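Sernon cell at Flidham gets new fingertips

21 February 2023

I stopped by the Flidham shop this morning to catch up on the Sernon cell, and I picked a good day for it! The crew was fitting new finger pads to the gripper. The old set had 2000 cycles on it and was starting to let go of light stuff (foam cups were the worst). Changing them is a quick job — two screws a side, then you re-zero the grip width and try it on something that squashes. 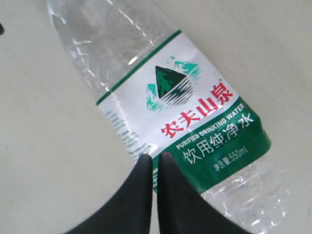
The gripper's two black fingers at the label of a 550 ml bottle of Nongfu Spring water.

I like a thin plastic bottle for this, it shows you right away if the force is set too high. The setting went down to 31 on the controller, which sounded low to me, but the Andau branch has run theirs there since June. After that comes the wrist camera check, and you want a plain background for that one.

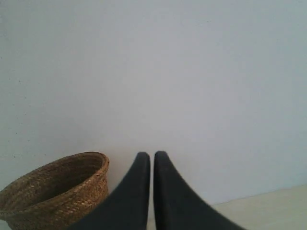 The other thing on the list was the cable sleeve at the wrist, which had been rubbing. It got a new clip and a bit more slack. Parts for the whole visit came to $169, mostly the pads, and Shehata has a second set on order so Flidham won't have to wait next time. The cell goes back on its regular schedule tomorrow morning — I'll post again once the new pads have some miles on them.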